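I've spent most of October teaching our humanoid (we call it Malý) to hang up a jacket, and my goodness, it's slow going! The pine steps by the bed were the easy bit.

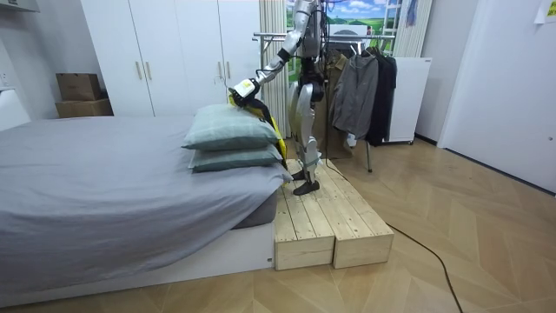 Kwadwo rewrote the grip code over two evenings, bless him, and we're now at 387 logged tries. I still fuss with the finger pads between runs.
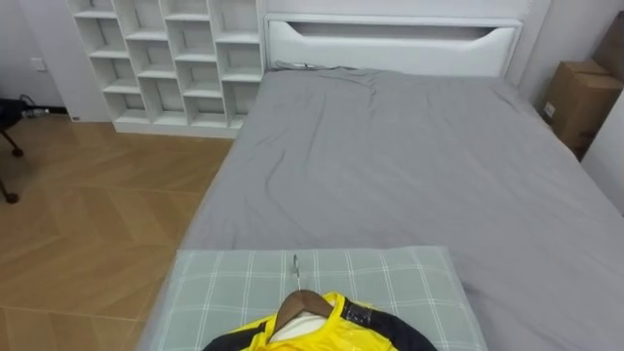

*Drerkholm, October*

Wooden hanger, thin metal hook, slippery yellow fabric – I do pick them, don't I?

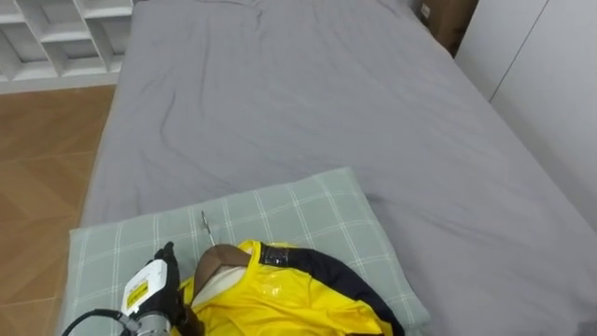

Svend wants the wrist turned 5 degrees further before closing, and I'm coming around to it.

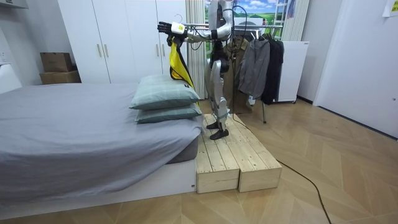

Next up is the shoulder speed, which Boris thinks we can nearly double. We'll see!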